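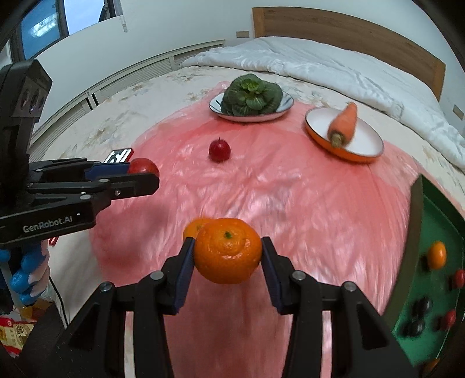
Mandarins and a red apple

SKOKAMANCE STORE - BACK ROOM AND COLD STORAGE INSPECTION
Period: May. Form: Clullis walk-through, short version.

1. Walk-in cooler door seal
Pass. Lower corner gasket was replaced after the last visit. Closes without a push.

2. Cooler temperature log
Needs work. Morning readings complete. Four evening readings missing, all on the late shift. Log sheet to be moved next to the time clock.

3. Loose fruit, condition on receipt
Pass. Citrus and apples checked by hand for soft spots and mold. One case of pears rejected and credited by Jondix.

4. Shelf loading, dry goods
Fail. Rack 2 is posted at 2,035 lb. Bottled water was stacked on the top tier above the marked line. Moved to floor pallets during the visit. Recheck next month.

5. Floor drains
Pass with comment. Drain by the prep sink runs slow - strainer full of labels. Clean weekly, not monthly.

6. Sanitizer strength, prep sink
Fail on first test, pass on second. First bucket read below 100 ppm. Remixed and read 100 ppm. Test strips were out of date; new pack ordered.

7. Pallet jack
Pass. Wheels clear of shrink wrap. Plate reads 3,000 lb and is legible.

8. Exit route to loading dock
Needs work. Aisle narrowed by empty crates from Ní Bhriain. Supplier asked to collect on each delivery.

9. Lighting
Pass. One tube flickering over the dock door, work order open.

Open items: 2, 4, 8, 9. Items 4 and 8 to be closed before the next walk-through. Keep the signed copy in the binder at the receiving desk.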